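Noticias del barrio Pondard — septiembre de 2023
El intercambio de conservas vuelve en otoño

Queridas vecinas y queridos vecinos:

Después del verano retomamos el intercambio de conservas en la sala de la calle Whiteley. El año pasado llegaron 185 tarros a las mesas y casi todos cambiaron de casa en la misma tarde. Mucha gente preguntó por la mermelada de ciruela de Carolina Figueiredo, y ella me ha confirmado que este año la hará otra vez, con menos azúcar.

Las reglas son las mismas. Cada persona puede traer hasta cinco tarros, bien cerrados y con una etiqueta donde se lean el contenido y el mes de preparación. Por cada tarro que se deja, se lleva uno. No aceptamos conservas de carne ni de pescado — lo siento por Bastien Besnard, que hace un paté muy bueno, pero tenemos que ser prudentes.

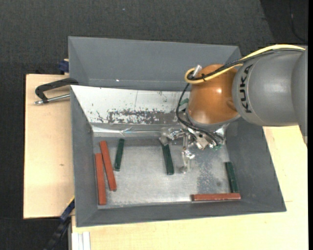
Barras rojas y verdes en una caja gris, junto a un brazo naranja y gris.

Para quien nunca ha preparado conservas, Xiaoqing Zou dará un taller de dos horas sobre verduras en vinagre. Hay que traer un cuchillo, un delantal y un tarro vacío con su tapa. Las verduras las compramos nosotros en la huerta Skutow, y la participación cuesta cinco euros. Quedan pocas plazas, así que les pido que escriban pronto.

También buscamos tarros vacíos de tamaño mediano. Se pueden dejar en la entrada de la sala, lavados y sin la etiqueta vieja. Si la tapa tiene óxido, mejor tirarla.

La próxima edición, con dulces de invierno, será en diciembre. Las recetas para el cuaderno se entregan a Cyrill Gisler, en papel o por correo.

Un saludo cordial,
Chae-won Shin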